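Ring marks on a dark wood table

tarn_30
Cups go straight on the tabletop in our kitchen. Is Grament oil enough against hot mugs?

Jiltosent
No. Two coats, 9 hours apart, and it still marked under a teapot. Use a hard varnish.

ayala1678
Disagree. Varnish chips and you end up sanding the whole top. Oil can be patched.

Jiltosent
Patched every month, in my case.

tarn_30
Noted. I'll test Clesico varnish on the underside first. Ours is a reddish brown and I don't want it any darker.
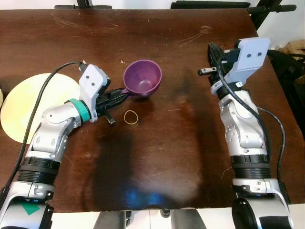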